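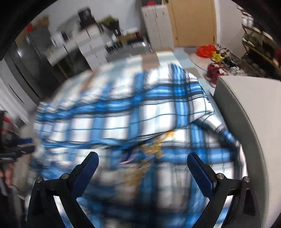

# About Umlow

We're a small company that makes one thing, and we've been making it, fixing it, arguing over it and making it again for long enough now that most of us dream about it. It's a hand-held gripper kit. You hold it, you squeeze, two padded fingers close on whatever is in front of you, and a wide-angle camera on the tool records the whole business from the gripper's point of view. People who train robots to handle household things use those recordings to show a robot arm how a task is done, without having to own the arm first or haul it up three flights of stairs to somebody's apartment.

Bedding is where a lot of our customers begin, and it's where we began too. A duvet or a sheet is a wonderful, maddening thing to practice on. It folds over itself, it slides off toward the floor, it hides its own corners, and a big plaid one can fill nearly everything the camera sees, with the kitchen and the shoes by the door squeezed into whatever is left over. If your recordings only ever come from a bare table under good lights, your robot is in for a surprise the first time it visits a real home. We'd like it to have been there already, so to speak.

## How we got going

Umlow started in a rented workshop in Kemolthorpe, above a place that reupholstered dining chairs. (They were very generous with fabric scraps, and we still have a bin of them that we use for testing, mostly brocade.) The four of us had been working on robot arms for warehouses, and we kept running into the same wall. Collecting good demonstrations took forever. You had to book the arm, clear the cell, drive the thing around with a controller that felt like parking a truck by mail, and at the end of a long day you had a handful of usable recordings of a box going from one shelf to another.

So we took the gripper off the arm, bolted a handle to it, and walked around the building picking things up. The first version was heavy and it pinched. The second was lighter and the batteries fell out. We went through a good many after that, and if you visit you can see the whole sad parade of them hanging on a pegboard by the coffee machine, each one labeled with what was wrong with it.

The one that finally worked the way we wanted we called the Baris, and that's the name the kit still goes by.

## What's in the Baris kit

We get asked this more than anything else, so we may as well put it on the page where you're getting to know us.

- The hand unit, assembled and tested, with its trigger grip and wrist strap
- One pair of black open-frame fingers, fitted with soft dark blue pads
- A spare pair of pads, plus the little driver you need to change them
- The wide-angle camera, already mounted and focused
- A charger, two batteries and a cable that's longer than you think you'll need
- A printed calibration card (please don't laminate it – the shine confuses the software)
- A carrying case with foam cut to fit

The open frames on the fingers are something we're rather fond of. Solid fingers block the view of exactly the thing you care about, so we cut triangles out of ours and left the cloth, or the spoon, or whatever it may be, showing through the gaps. It also took some weight off the front of the tool, and your wrist will thank you for that by the middle of the afternoon.

The pads are softer than most people expect. We tried harder ones and they were lovely on blocks and mugs and hopeless on bed linen, where they'd skate across the top layer and come away with nothing. The softer ones wear faster. We've made our peace with that and priced the replacements accordingly.

A full kit is $3000, and that price covers a year of software updates and as many emails to us as you care to write. A replacement pair of pads is $11. We know the first number isn't small for a school or a two-person lab, so do ask us about the loan program, which is further down this page.

## Shiferaw, our recording service

Some customers want the tool, and some just want the recordings. For the second group we run a service called Shiferaw. You tell us which task you need and what sort of rooms you'd like it done in, and our collectors go and do it with Baris kits in lived-in homes, under the lights those homes happen to have.

We're particular about a few things here, and we'd sooner say so up front than have you find out halfway through a project.

We don't tidy before we record, beyond picking up anything a person could trip on. A kitchen counter with things on it stays a kitchen counter with things on it. Shoes stay by the door. We used to straighten up a little, out of politeness mostly, and the recordings were poorer for it.

We keep the blurry parts. When a hand moves quickly across a sheet the picture smears, and a pattern on the cloth can turn into a streak of color. A robot's own camera will do the same thing when the arm moves, so a learning system ought to meet it early. We mark those stretches in the notes that come with your files, and you're free to leave them out if your project calls for it.

Everyone whose home we record in signs off on the recordings before they leave our hands. They see everything. If they'd like something removed, a photo on a wall or a letter on a table, it's removed, and if they change their mind about the whole session then the whole session goes. We've had a few do that over the years and we thanked them and paid them just the same.

The smallest order we take is 200 recordings of a single task. Below that the setting up takes longer than the doing, and you'd be better off borrowing a kit and having a go yourself, which plenty of people end up enjoying.

## What the kit is good at, and what it isn't

We'd like you to buy a Baris if it suits you and we'd like you not to if it doesn't, so let us be plain about it.

It's very good with cloth, clothing, soft bags, light kitchen things, toys, and anything you'd pick up between thumb and finger without thinking. Spreading a bedsheet, pulling a corner straight, turning back a duvet, putting a towel in a drawer – all of that it does nicely, and new users tend to get the feel of it in a morning.

It's fair with jars and bottles. You'll want the pads clean and you'll want to go slowly.

It's poor with anything heavy, anything very thin and flat on a hard surface (coins, playing cards, a single sheet of paper), and anything wet. There's no waterproofing on the hand unit at all, and we've seen what dishwater does to one. If washing up is your subject, write to us first, and we can talk over what's sensible.

The wide lens deserves a mention too. It sees nearly the whole room at once, with a dark, rounded border, and straight things toward the sides come out curved. A refrigerator will lean like it's listening in. That takes people aback when they open their first file, but the calibration card lets the software account for it, and the extra view helps a great deal when the system needs to work out where the tool is in the room.

## The loan program for schools

Every September we set aside a number of kits for high schools, community colleges and libraries, to be borrowed for a term at no charge apart from the return postage. Since we began, 73 classrooms have had one, and the thank-you drawings have more or less taken over the hallway. Students seem to take to it right away. One class taught their system to make a doll's bed. Another spent the whole term on socks and sent us a final report longer than our own manual, and we liked it so well that we lifted a page on battery care straight out of it, with their permission.

If you teach and you'd like to be on the list, you don't need a robotics room or a big computer. A table, a window and a patient hour or two a week will see you through. Tell us the age of your students and what they'd like to try, and we'll send suggestions along with the case.

## Visiting and getting in touch

We're still in Kemolthorpe, though we've moved down to the ground floor and have a proper sign now. Visitors are welcome if you let us know beforehand, so that one of us can put the kettle on and clear the good chair. You can try the current kit, handle the old ones on the pegboard, and make the practice bed as many times as you please. It has been made and unmade more often than any bed in the county.

For orders, loans or questions about Shiferaw, use the contact form and pick the topic that fits best. They all land in the same inbox and we read every one. We try to answer within two working days, a little longer if your question is an interesting one and we've gone off to the bench to try it.

*Page last updated January 17, 2021*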